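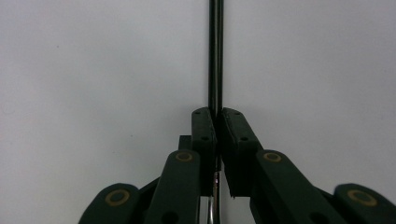
Progress report to the Ntuli Fund
Project: hand-held gripper, Ivwood shared workshop
Period: start of build to 16th August
Written by Mbali Masilela

Dear all,

We've had a really good few weeks and I'm happy to say the gripper is now a thing you can pick up and squeeze! When I last wrote we had a box of printed parts, a lot of screws in jam jars and a drawing that Wian and I were still arguing over. Now we have a full set of arms, two finger pads and a trigger that closes them, and people who come into the workshop keep asking for a go.

Linkage

The parallel linkage is the part I was most worried about in the spring, and it's the part I'm most pleased with now. Both pads stay square to each other as they close, which means thin things get held along the whole face of the pad and don't get pinched at the tip. Our first set of arms had plain printed holes at the pivots and went sloppy within days. Wian Ngcobo redrew them to take a proper ring at each joint, and the difference is lovely (you can feel it in the trigger straight away). We reprinted everything in the dark green because that was the reel we had most of, and I've grown fond of it.

Finger pads

These are on their third version. They screw on, so swapping a pair takes a couple of minutes with a small hex key, and we've kept the older pairs in a drawer for comparison. Thin round rods were on our list from the start, as that's what the people on the Gakow bench want to pick up. Version one let them roll. Version three holds them upright well enough that Wian has moved on to pushing them sideways to see when they give. The lower edge of the pads still needs tidying, and I'd like to try a softer facing before we settle.

Testing

We set ourselves 200 open-and-close cycles without touching a screw and passed that in the first evening, so we carried on and stopped at 362 when one of the outer joints began to click. It was a screw backing out. We've put thread lock on all of them and will start the count again, this time aiming for 300 with a rod in the jaws each time.

Money

Of this stage's grant we have £40 left. The biggest cost was filament, mostly my fault for printing the first arms far too thick. The rings and screws came in under what we'd put down, and Ukunmont let us have the offcuts for the test stand free of charge, for which many thanks.

What's next

Wian is fitting the motor mount so that the same linkage can be driven without a hand on it. The mount is drawn but not printed. I'm writing up the assembly steps so that another workshop could build one from our files, and I'd like someone who has never seen it to try them out before we share anything. The open evening is in November and we plan to have both versions on the bench, hand-worked and motor-driven, side by side.

One thing we'd like your view on: may we move the £40 over to the next stage and spend it on facing material? Wian has samples on order and we can send you a list of prices.

With thanks from both of us,
Mbali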